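Foro Padres y Deporte Escolar > Salud y seguridad > Entrenamientos de verano con calor

marga_delantera
Buenas a todos, perdonad el tocho. Mi hijo ha empezado la pretemporada de fútbol con el Clostedwood juvenil y les ponen a correr a las cinco de la tarde, en pleno julio. Ayer había 41 grados en el termómetro del campo y la sesión duró 90 minutos, con 2 pausas para beber. El chaval llegó a casa blanco como la pared y con dolor de cabeza. ¿Vosotros hablaríais con el club, o estoy exagerando? Me da apuro ser la madre pesada, la verdad.

tiopenalti
Con esa temperatura no se entrena, Marga, y no hay nada que discutir. En Laltness pasamos las sesiones a las ocho de la mañana y los chicos rinden mucho mejor. Habla con ellos por escrito y pide que te contesten igual.

viejo_lateral
Yo discrepo un poco, con todo el cariño. Toda la vida hemos entrenado en verano y el cuerpo se va acostumbrando -- poco a poco, eso sí. Me preocuparía más que el primer día les metan series a tope.

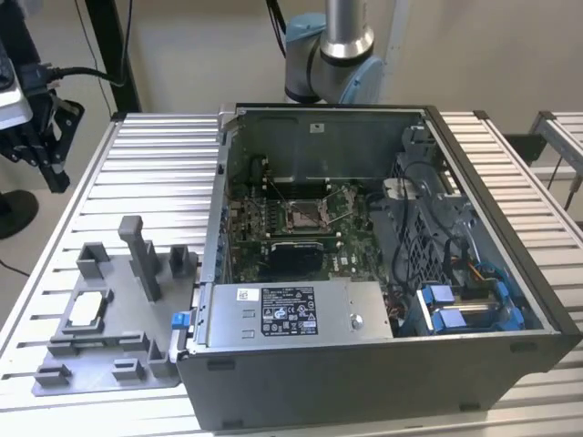
La torre abierta, con el zócalo del procesador vacío

tiopenalti
En lo del calor no me convences: acostumbrarse lleva días, y el que viene de un mes de sofá no está para eso. Además el que se marea se calla, por no perder el puesto.

marga_delantera
Eso es justo lo que me pasa con el mío, que no dice ni mu. ¿Y agua, cuánta les dais?

fisio_norte
Agua a demanda, sombra en cada pausa y nada de castigos corriendo. Si uno está confuso, vomita o se desploma, se llama al 112 y se le enfría de inmediato mientras llegan. Viejo_lateral, lo de la progresión es cierto, pero no basta si el horario es malo.

viejo_lateral
Vale, en lo del horario os doy la razón, que a mi edad también se aprende. 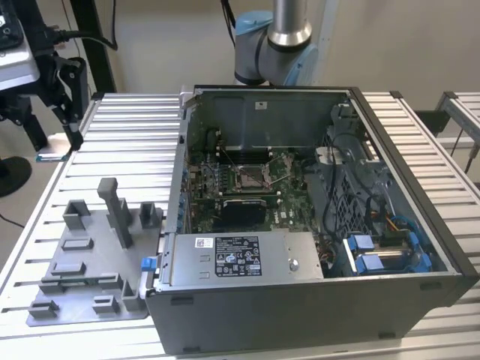 Fuente de alimentación plateada, con su etiqueta negra

marga_delantera
Mil gracias a todos, de corazón. He escrito al club esta mañana y proponen empezar a las nueve -- me sigue pareciendo tarde, pero algo es algo. Os cuento cuando contesten a lo de la sombra.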